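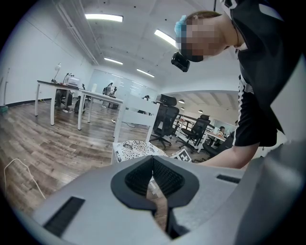 Bending Down at Home: How Often, for What, and What Can Be Moved Higher

Project report, Health and Daily Living course, Ristow College
Group members: Tươi Mạch, Định Huỳnh, Thoa Hứa, Sang Tiêu
Course teacher: Thắng Đỗ

1. Background

Many people of our age already complain about a tired lower back. In our first class discussion most of the reasons given were about sitting and studying. Tươi Mạch said that her back is worst on the day she cleans her room, and this was the beginning of our project. We wanted to know how many times a person bends down to the floor in normal home life, and if a part of this bending can be avoided by changing where things are kept.

We do not study illness in this report. We are students and we have no right to say what causes pain. We only look at the habit.

2. Questions

Our first question was how often people in student housing bend down to floor level, and for what purpose. The second was if the number becomes smaller when some objects are moved to a higher place.

3. Method

The study was made in the Hestulum building, where three of us live. We asked our neighbors on the first two floors, and 18 people agreed to take part. Each one kept a record for 10 days in December. For the record we used Conum, a small paper form designed by Sang Tiêu. It has one line for each bend, with a box for the time of day, a box for the reason, and a space for comments.

We defined a bend as any movement where the hand goes lower than the knee while the person is standing. Squatting was included. Sitting on the floor was not included, and neither was tying shoes while sitting on a chair. In the beginning this rule was not clear to everybody, so Thoa Hứa wrote a short explanation and put it on each door during the first evening.

In the first half of the period people lived as usual. In the second half we asked them to move three kinds of objects to table height: the bag or backpack, the charger, and the shoes worn every day. For the shoes some people used a low shelf in place of a table, and we accepted it.

4. Results

All the forms together gave 1,729 bends. The differences between persons were large. The lowest numbers came from people who eat outside and come home late. The highest came from a student who keeps a rabbit, and we decided to leave her form in the total.

The most common reason was picking up something that fell. After this came shoes, and then chargers and cables. Cleaning was lower than we expected, but the comments show that one cleaning session can be a long series of bends, and several people wrote it as only one line. This is a weakness in our form.

Furniture is often a part of the movement. In the comments people wrote about reaching under the desk, around the bed, or past a chair. When there is a chair in the way, the person must lean forward with one arm stretched and the head down, and many do this without moving the chair first. Định Huỳnh tried both ways in his own room and found that moving the chair takes very little time. He still does not do it.

In the second half the bends for bags and chargers became fewer for almost everybody. The bends for shoes did not change much. People put the shoes on the shelf on the first day and then forgot.

5. Discussion

The charger gave the clearest result. Most sockets in Hestulum are near the floor behind the bed, and a simple extension cord fixed to the side of the desk removes this bend completely. One participant bought such a cord from Diệp, the hardware shop next to the bus stop, and two others on her floor did the same before our study ended. This may have helped our result, and we mention it for fairness.

Fallen objects are more difficult. Pens, hair ties, socks and coins will fall in any home. A few people wrote that they now wait and collect several objects at one time — we did not ask them to do this, but it also makes the number smaller.

We must also say that writing a record changes the behavior. Some people told us they became lazy to bend because they did not want to fill in another line.

6. Limits of the study

All participants are young, and all live in small rooms of the same type. The period was short and it was close to the exams, when people stay at the desk more than usual. Our definition depends on the knee, so the same movement can be a bend for a tall person and not for a short one.

7. Suggestions for the next group

Use a separate form for cleaning days. Ask about the height of the bed and of the lowest drawer in use. Thắng Đỗ advised us to also include a family home with small children, and we think this would give very different numbers.

The blank Conum form can be copied from Sang Tiêu's folder in the course room.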